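Cundska 2 motion planner: review for dual-arm work
Reviewed by Octavian Olteanu, 16 August 2020

Cundska 2 is a planning and control package for two-arm setups. I ran it for 35 sessions on strap handling, a task that punishes planners built around rigid parts. Version 1 treated each arm as a separate client and left collision checks to the user. The new release plans both arms in one joint space.

Setup took 90 minutes, most of it spent on the hand-eye calibration tool, which still rejects a board pose without saying why. The scene editor is better. Table limits and keep-out zones go into one text file and reload without a restart.
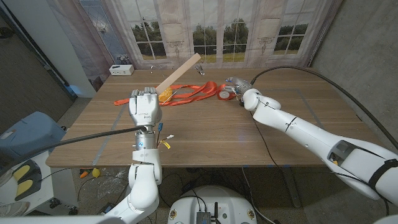 Does the planner model the strap itself?
Only as a chain of linked points between two grasps. Slack outside the grasps is ignored, so loose folds have to be handled by the perception side or by your own script.

Planning was quick with both arms over the table. Of 332 logged requests, the solver gave up on nine, all with the wrists close together. Error codes are specific enough to act on. The perception plugin is weaker: it segments a bright strap well but loses the grasp point when a hand covers it, and the tracker needs a manual reset.

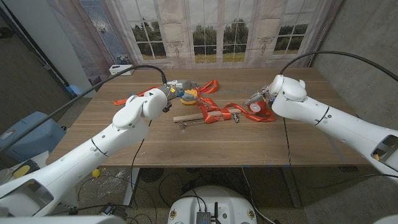

Both arms at work on the orange ratchet strap.

Logging deserves a mention – joint states, plans and camera streams share one clock, and replay works offline. Viorica Văduva wrote our export script in an afternoon. The documentation for force limits is out of date and names parameters that no longer exist.

Good: joint-space planning, scene file, replay
Bad: calibration messages, tracker resets, force limit docs
Rating: 4 out of 5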